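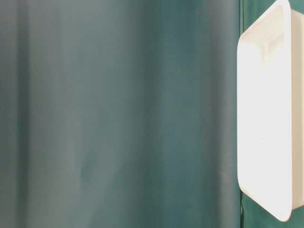 Teaching the arms to tidy up, tips from the bench, part whatever. You drive them by hand through the job, they store it, later they have a go alone. Most of a bad run is set before you touch the controls, so start with what the cameras get. Fixed camera first. If all it gives you is a soft blur of green cloth and the rim of the white tray down one side, fine, that's normal at the start of a reach. A big plain edge with a rounded corner is plenty to steer by. Plain cloth helps. Patterned cloth, don't bother, tried a tea towel in December and threw the lot away.

Cloth

Iron it. Or at least pull it flat and clip it underneath. Small creases do no harm, big folds catch a fingertip and then the tray comes along for the ride. Fingers long and pointy? Round the ends off with a bit of tape or keep them well up until the last moment.

Matt cloth over shiny. Shiny throws the lamp back at you.

Go over it with a lint roller between sessions. Bits of thread get everywhere. One is nothing, a whole crop of them and you're teaching it to live with fluff.

Lamp

One lamp pointed at the ceiling beats two pointed at the table. Curtains shut if the sun moves round in the afternoon. Wipe the lenses, dry cloth, no spray.

Driving

Slow is good but stopping is bad. If you stop and think, the arm learns to stop and think. Practise the move three or four times with recording off, then go.

Come down from above, close, wait a beat, lift, go across, lower, open. Open wide. People open just enough to let go and then drag the thing back out again on the way home.

Same resting spot at the beginning and end of every run. Put a pencil mark on the table edge if you need it, I use masking tape.
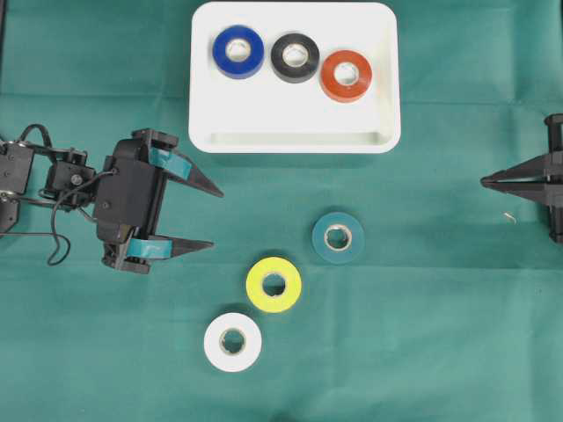 Reto Moser
Workshop tips, Prirstead Repair Room

Tape rolls are the best thing to begin with, better than blocks. Cheap, they don't roll off if laid flat, and there's a hole so you can grab across the outside or put one finger down the middle. Pick one way and stick to it!! Mixed grips in the same set and the arm dithers between them.

Use different colours. Blue, black and orange-red in the tray, yellow-green and white out on the cloth, all easy to tell apart. The dark teal one on green cloth is the hard one, nearly vanishes. Keep one like that in the set but not as your first lesson. Do the bright ones till you're bored, then bring in the awkward one.

Leave a gap between loose rolls. A finger needs room to get down the side. In the tray they can sit nearly touching, but then you have to put them in from straight above, no sliding in sideways.

Shift things about between runs. Not miles, a hand's width. Turn the line of rolls the other way. If evrything always starts in the same place you've taught it a dance and nothing else.

Two arms: decide who does what before you start. Left takes the left side, right takes the right, and whoever isn't working stays parked out by its own edge. Girkus and I spent a whole morning with both going for the same roll. Don't.

Grip

Bare plastic fingers slip on glossy tape. A strip of something on the inside face of each finger, wrapped right round so the end doesn't peel. Change it when it goes furry. Check it before you record, not after 71 runs like me.

Cables. Leave a loop at the wrist, enough for full reach and a twist. Too tight and it tugs the arm off line, too long and it hooks the tray. Move the arm by hand to all four corners with the power off and watch the cable the whole way.

Keeping or binning

Dropped it? Bin the run. Dropped it and picked it up again neatly? Keep, in a seperate folder. Those are useful later.

Knocked the tray, bin. Sneezed, bin.

I was at 400 runs before I sorted anything and it took a weekend. Label as you go. Date, who was driving, which roll went first. The Modivum sheet does for this, or any old notebook. Lévesque has 1000 of hers in one folder called "new", good luck to her.

Stop when your wrist aches. Tired driving looks tired when the arm plays it back.

Next time: lids, and why I hate them.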